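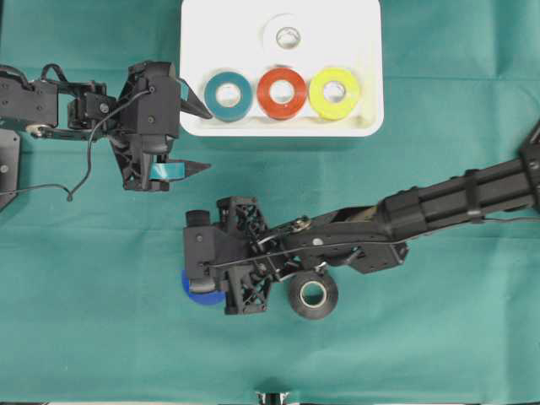

School robotics clubs spend too much time on competitions and too little on dull work. I have helped run one for seven years, and I would like to see ours enter fewer tournaments next year.

Our club meets on Thursday afternoons at Fleminau, in a room we share with the sewing class. We have 14 students. Until last spring nearly everything we did pointed toward the regional meet, where a robot gets a short run on a fixed course and a score at the end. The students learned a lot from that, and I won't pretend otherwise. They learned to solder under pressure and to argue with a judge politely. They also learned to build a machine that does one thing well enough to get through one afternoon.

In September Chang-ho Um, who teaches physics and has the patience I lack, gave them a different assignment. They had to get a pair of arms to put rolls of colored tape into a tray. There was no opponent and no score. The cloth under the tray would wrinkle, the rolls would be left wherever someone left them, and the arms had to cope.

Several of them were insulted. One boy asked whether this was for the younger kids. Two weeks later he was still working on the grip.

A roll of tape is a good object to learn on. It can be picked up by the rim or with a finger in the hole, and each way goes wrong differently. If it is lying flat, the gripper has to come down at the right height or it pushes the roll along the cloth. If a loose end has peeled up, that end can go into the jaws while the roll stays behind. On a competition course we would have swapped the object for something easier. Here they had to think about it.

They also had to think about two arms sharing one table. Homa Nouri, a junior, kept a notebook of every failed try and wrote one line on each. By winter break it had more in it than all our competition notebooks put together. Most lines are boring. "Left arm in the way again" appears over and over. But she went back through them and saw that the trouble came mostly from the order of the moves, and she changed the order. I have never seen a student do that at a tournament, where there is no time and the temptation is to tighten a screw and hope.

The usual objection is money. Trophies bring in sponsors, and a tray of tape does not photograph well for the newsletter. It's a fair point. Our last trip cost $2,000 with the bus and the hotel, and only 5 students went. The rest of the club stayed home and had no robot to work on that week. I would sooner spend that sum on spare servos and a second set of arms.

The other objection is that students will get bored and quit. A few did drift off in the fall – two of them to track, which was probably going to happen anyway. The rest stayed, and the ones who never spoke up on the competition team started touching the equipment.

I don't want to drop tournaments completely. One a year is enough for the students who love them. The other months should go to tasks like this one, and the club should decide that in the spring, before the entry forms arrive.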